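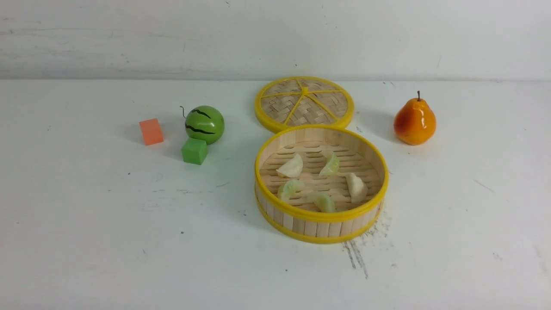 Unit 3: Steaming, and what gets claimed for it
Handout for Food Basics, Evening Section
Revised Aug 30, 2021

Read this before the lab. Bring it with you, because the timing notes are not repeated on the board.

What steaming is
Water boils in a pot. Vapor rises, meets cooler food, and turns back into liquid on its surface. That change gives up a lot of heat, and this is why steam at the boiling point cooks so much faster than oven air at the same temperature. A slatted floor lets the vapor through. So does a metal rack with holes, or a plate propped on balls of foil.

Claim 1: "Steaming keeps all the vitamins in"
No cooking method does this. Steaming usually loses less vitamin C than boiling, mostly since the food isn't sitting in water that gets poured down the sink. Heat still breaks some of it down, and broccoli left over the pot for 40 minutes has no health story left to tell. When you see a chart comparing methods, check whether the cooking times match. Often they don't.

Claim 2: "Bamboo gives food a special flavor"
Maybe. A new basket has a smell, and some people taste it in plain rice buns. The Sturner reading in your packet says the flavor is "unmistakable" but describes no blind tasting, so treat that as one writer's opinion. The better case for bamboo is the lid. Woven bamboo lets some vapor out and soaks some up, so fewer drops fall back on the dough. A cloth tied under a metal lid does much the same job.

Claim 3: "You can stack as high as you like"
The Grultard reading shows a tall stack and says every level cooks evenly. I doubt it. Upper levels tend to get weaker steam, especially if the lower ones are packed tight. In lab we will use 2 levels and swap them halfway.

Lab steps
1. Fill the pot so the water stays well below the food. Bring it to a full boil first.
2. Line the basket with cabbage leaves or paper with holes cut in it. Leave gaps at the sides.
3. Load the buns with room to grow, cover, and start the timer. Total time is 13 minutes.
4. Swap levels at the halfway point. Lift the lid away from your face – steam burns are quick and worse than they look.
5. Cut one bun from each level and write down what you find before you talk to your partner.

For next time
Read the Schumacher pages on pressure cooking. Mark one sentence that states a result without saying how it was measured. The Sakis worksheet is optional until November.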